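Home | Kitchen | Workshop | Software Notes | Contact

Tips for Planning Software at a Kitchen Workstation

The following guidance applies to sites running the Janau planner with a single worktop and a drawer. Operators should review it before changing any task file.
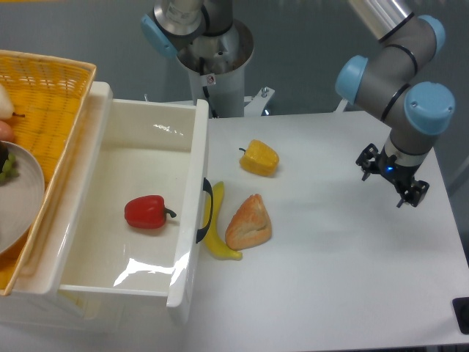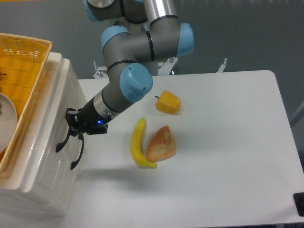

Yellow pepper, banana and bread on the white tabletop.

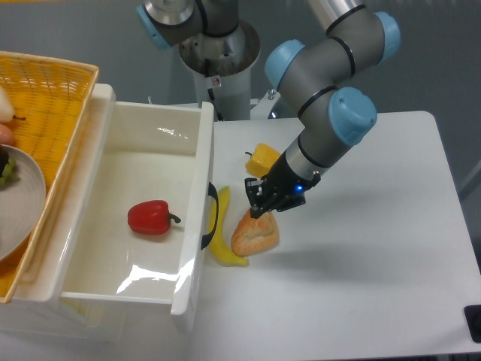 Yetunde Balogun wrote in to ask whether the drawer's state should be stored once at startup or read again before each grasp. Read it again. A stored state is acceptable only when the drawer is excluded from the task.

Items that touch one another should be segmented as separate objects before a grasp is planned. Where the perception module returns a single outline, lower the merge threshold by 2 and repeat the scan.

Set the approach height to 12 cm above the worktop – lower values leave the planner few paths past an open drawer. Limit replanning to two attempts, then return the arm to its home pose.

Logs should be kept for 96 hours. Task files made in Tlapale must be exported again after each update, and the old copies removed from the controller.

Last reviewed September 6, 2019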